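3.2 Working rules for the handheld gripper sessions

Our first draft of the rules ran to 41 points. Far too long, no one read past page one. Meinir Ellis (our supervisor) told us to cut it to what an operator can remember standing up. Final version has 4:

Marker plates kept clear of sleeves and hair.
Cables out to the side, never across the task object.
Both grippers in veiw before the take starts.
Stop if a finger gets pinched - log it, even if minor. 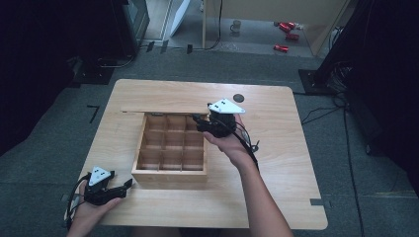 Fig. 6. Two-handed work with the sliding-lid box, right gripper near the lid.

Of 79 takes logged in October we threw out those breaking rule 2 or 3. Mostly rule 2. Cable rule was the hardest to stick to, esp. for left handers. Makokha checklist was more strict on this but asks for a second person on cables, which we didnt have.

Still to do - floor cables. No rule yet, should be one before the Stirnness trials.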